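Drastuvton Tabletop Sorting Set

Version 2, January 2022

Overview

The Drastuvton Tabletop Sorting Set is a collection of recordings of small household things being handled on a table: put into a shallow tray, taken out of it, moved across to the other side, or left where they are while something else is moved. It covers the kind of tidying that happens on a desk or a kitchen counter at the end of the day. There are 714 recordings in this version. The first version had fewer tabletops and one tray.

Contents

recordings/ holds one folder per recording
labels/ holds one text file per recording, with the same name as its folder
surfaces.txt lists the tabletop patterns
items.txt lists the items, 121 in all
splits/ holds the train and test lists

The test list has 200 recordings. The rest are in the train list. No recording appears in both.

Items

Items were bought from ordinary shops or taken from desk drawers. Most fit in one hand. They were picked for variety of shape and color, and bright colors are more common than they would be in a real drawer. If you need dull or see-through items, look for the tag "low contrast" in items.txt. There are few of them.

Worn or scratched items were kept in use. An item that broke was taken off the list and its number was not given to anything else, so the numbering has gaps.

Trays

The trays are shallow, with low sides. Tray names in the labels are Wama (the smaller one) and Amrani (the larger one). The names are ours and mean nothing outside this set. A recording uses one tray only. It may start empty or already filled, and the label file says which under "start".

Tabletops and backgrounds

Tabletop patterns include plain colors, wood grain and stone. On the stone patterns, veins and flecks are part of the surface. Please do not label them as crumbs or loose items. We made this mistake in the first version and had to correct the labels by hand.

Printed room backdrops stand behind the table in many recordings. Shelves, plants, books and windows on a backdrop are not items and have no labels. The backdrop name is given in each label file.

Labels

Each label file has these lines:

surface: name from surfaces.txt
tray: wama or amrani
start: empty or filled
items: numbers from items.txt
backdrop: name, or none
task: one short sentence, such as "put the small things in the tray"
done: yes, no or partly

"Partly" means that at least one item ended up where the task asked and at least one did not. The line was filled in by a person who watched the whole recording.

Known problems

Items at the bottom of a filled tray are often hidden from start to finish. They are still listed under "items", so the label can name things that never come into view.

Colors shift a little between recordings made in the morning and later in the day. We did not correct this.

Some task sentences use "box" where they should say "tray". Treat the two words as the same.

Use and changes

The set may be used for research and teaching. Please name the version you used. Lirkico hosts the download and keeps the first version available for comparison. Corrections to labels are collected and released together, with the next batch planned for March. Send the recording name and the line you think is wrong. 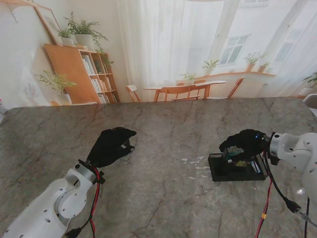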